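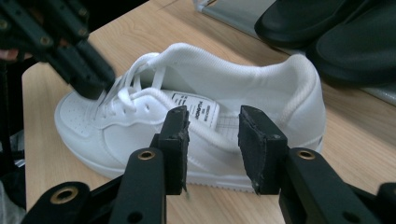
White low-top, laces loose, on a wooden tabletop.

Open Day at the Cleline, Arngate
Posted Jul 27, 2022

The Cleline opens at ten, according to the sign on the gate. According to the sign on the door it opens at half past. I had driven to Arngate on the strength of the gate, so I got to know the parking lot pretty well before I saw any art.

For anyone who hasn't been, the Cleline is the former county seed store on the river side of town, which has been a gallery long enough that people have stopped asking where the seed went. Once a year it hangs the work of the students in Enia, its after-school program, and calls the whole thing an open day. The regular shows are also open, during the day, but I take the point. This year there were 23 students and 77 works, which comes out uneven however you slice it, and a quick look at the labels will tell you that one eleventh grader is responsible for a good part of the surplus.

Admission is free. You are given a paper dot for your shirt to prove that you paid nothing.

The way in

They have moved the entrance again. You now come in through what used to be the framing room, past the coat hooks, and the first thing you meet is a wall of charcoal portraits by the younger group. I liked these more than I planned to. Charcoal is a cruel thing to give a twelve-year-old, and most of the sitters look as if they've just come up a chimney, but there is one of a grandmother asleep in front of a television that stopped me cold. The student got the weight of the head right. The chin has gone down into the collar and the glasses have slid, and the light from the set is just bare paper. It's called "Watching Her Show."

Titles were a strong point all around. The adults who hang in the main gallery the rest of the year are fond of calling things "Untitled (River)" and could take a lesson. My favorites were "My Brother Being Fair," "Soup Again," and a linocut of a heron called "He Is There Every Single Day And I Don't Trust Him."

The linocuts were next, on the long wall. The program got its own press in March, a secondhand one, and the students have plainly been at it ever since. Some of the prints have a ghost of the previous print behind them. I asked a teacher if that was on purpose and she said it had become on purpose, and went off to see about the lemonade.

I should say something about the hang. Whoever was in charge put everything at adult eye level, in a show made by people who are mostly shorter than that. I watched one artist try to show her picture to a cousin even smaller than she was, and he had to be lifted. The cousin's verdict was "big."

The upstairs room

Upstairs is where they put sculpture, on the theory, I guess, that heavy things should be carried as far as possible. It was warm up there. A fan was going in the doorway, pointed out.

The clay was the weakest part of the day. There is a glaze the Cleline buys in quantity, a sort of swamp green, and it ends up on everything: bowls, owls, a bust of somebody's dad. The forms underneath are often good, and one tall jug with a thumbprint running all the way down its handle was very good, but you have to look through the swamp to find it. If there's money for a second color next year I would spend it before fixing the fan.

The paper work up there was better. A pair of sisters had built a street in Arngate out of cereal boxes, with the stores as they were when their mother was in school, and older visitors kept bending over it to argue. The argument when I passed was about whether the shoe repair was left or right of the bank. Both sides were sure. I stayed for longer than I'd stayed with any single painting, and I don't think it was only the chairs, although there were chairs.

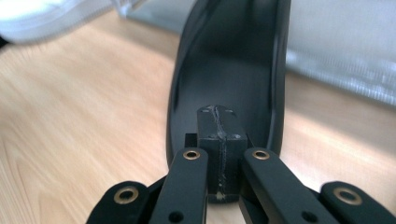
Can you buy the student work?

Most of it is for sale on the final afternoon of the show, at prices the students set themselves, and the full amount goes to the artist. You leave your name at the front desk and collect the piece once the walls come down.

The prices deserve a word. Left to themselves, young artists seem to fall into two schools. One will let you have six months of work for the price of a sandwich. The other has looked up what paintings go for in auction houses and sees no reason to be shy. The heron was priced like a used car. I went back down and looked at it again and began to see the case.

The talk

At two there was a talk in the back room, given by the people from Slaoui, the paper firm out on the bypass, which supplies Enia with offcuts and this year also paid for the framing. It was billed at 30 minutes and I am sorry to report that it was closer to an hour. Much of it was about paper. I now know more about grain direction than I need to, and I've started checking the grain of things at home, which nobody there enjoys.

But there was news in it, once you got down to it. Slaoui has agreed to go on backing the program through 2031, in paper and in cash, and the cash part is meant to pay for a second teacher. That is a real thing. Enia has been run on one salary and a great deal of goodwill for as long as I have been coming, and you can tell, mostly from how often the one salary is seen running. There was clapping, and then a slide about recycled pulp.

The students spoke last, and briefly, which the sponsors might look into. Three of them stood up with cards. The first thanked everyone. The second thanked everyone in a different order. The third, who had made the cereal-box shoe repair with her sister, put her card away and said that she used to think art was for people whose houses had a room for it, and that she had done the whole street on top of a washing machine, waiting for the cycle to finish. Then she sat down before anyone could do anything about it.

Food, parking, and so on

The lemonade was good. The cookies were gone by noon, and a plate of crumbs was left out in their memory. The café next door does a decent grilled cheese, but it closes at three, and on open day there's a line, so go before the talk or give up the idea.

Parking is free behind the building. The upper floor has an elevator that works, although you have to ask for it at the desk, and asking takes a while since the desk is also the gift shop and the place where you hand in lost gloves. In July there were several gloves. If you are bringing small children, the ground floor is easy with a stroller and the framing-room entrance is not -- use the old side door, which isn't marked but opens if you push it like you mean it.

The bathrooms are down the hall past the kiln. Do not go into the kiln room by mistake, as I did, and say "sorry" to a shelf of owls.

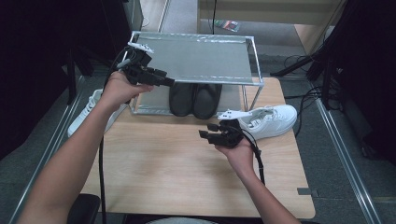

A reader who went the next morning writes that I was too hard on the green glaze. It looked quite different before lunch, she says, with the sun coming in on the river side, and the owls had a blue in them that you'd never guess from an afternoon visit. She also wants it known that the shoe repair was to the right of the bank, and that she had her school shoes resoled there and remembers the step. She bought a bowl.

I'm willing to give way on the owls. I have since gone through my notes, and next to "swamp" I did write "light bad up here," so some of the blame may belong to the blinds. On the shoe repair I'm staying out of it. Two other people have now written to me about that street, at length, and they don't agree with her or with each other.

One more correction, while I'm at it: I had the portrait of the sleeping grandmother down as charcoal on white paper. The desk tells me it is on gray, one of the Slaoui offcuts, and that the television light was rubbed in with chalk. I stood in front of that picture for almost ten minutes and would have sworn to bare paper.

The show stays up for another two weeks, closed mornings on the days when the summer classes use the front room. The list of those days is on the gate, and a slightly different list is on the door. Call ahead. The heron, when I asked, was still unsold, and the price had gone up.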